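Setting a table, the long way

Myfanwy Lougher has run the Judora robotics club for 11 years, and she would like parents to stop asking when the arms will do the dishes. "They can ask when their own kids will do the dishes," she says. "I'd back the arms by October."

This term's project is a place setting: mat, dish, cutlery. The students named it Beddoe and won't say why. Berwyn Rowlands, who teaches the programming half, describes progress as "geological".

"We've had 71 goes at the fork," he says. "I have a favourite. It's number three."

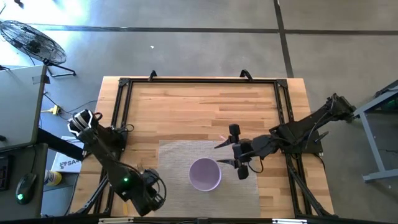
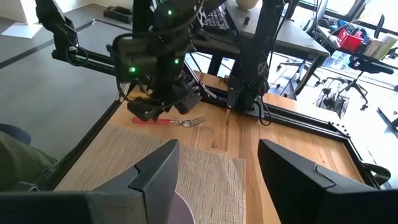 Lougher thinks the fork is a fair teacher. A student can write tidy code for a week, she says, then watch it come unstuck over a few millimetres of handle. "You learn a bit of humility. Or you blame the cable. Mostly they blame the cable."

Rowlands admits he blamed the cable himself, once, in front of everyone. It was unplugged - so he maintains he was right.

The club is aiming for the Fellska regional, where entrants get 670 seconds to set one place. I asked whether that was generous.

"For a person, yes," says Lougher. "We've asked for the late slot."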